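Gukau Kitchen Teleop, notes for anyone thinking of using it

Read this before you train on it. The short version: 134 episodes of a simulated arm and hand, driven remotely by people, on kitchen tabletop tasks. We think the set is useful for checking a data loader and for arguing about retargeting. We are less sure it teaches a robot anything about kitchens.

How it was collected

Two operators, Siiri Lill and Indrek Zariņš, wore tracking gloves and watched the simulator on a flat screen. Their finger motion was mapped onto the robot hand by Brosura, our own retargeting script. Each had 5 practice runs before we started keeping data, and that was too few. You can see it in the early episodes, where the hand hovers a lot while the operator works out how far away things are.

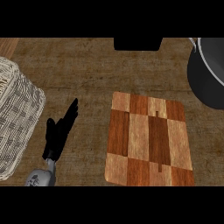
Depth was the main complaint from both of them. A flat view gives you shadows and overlap and little else, so many reaches end in a slow sideways correction. A policy trained on these will copy the correction. Wenjie Du thinks that's fine and even helpful. I'd like to see that tested on hardware before anyone repeats it in a paper.

What "success" means

The operator pressed a key when they felt the task was done. Ona Navickas rechecked the labels in January and disagreed with enough of them that both versions are included (success_operator, success_review). Use the second.

Known problems

Contact is soft, and fingers sometimes sink into objects.
Thumb tracking drifts in long episodes.
There is no force signal, so please don't claim any result about grip strength.
Tabletop textures vary but the lighting hardly does.

Real robot transfer: not shown. Earlier drafts of this file said "transfer ready." I took that out.

Questions and corrections go to Fikri Lau.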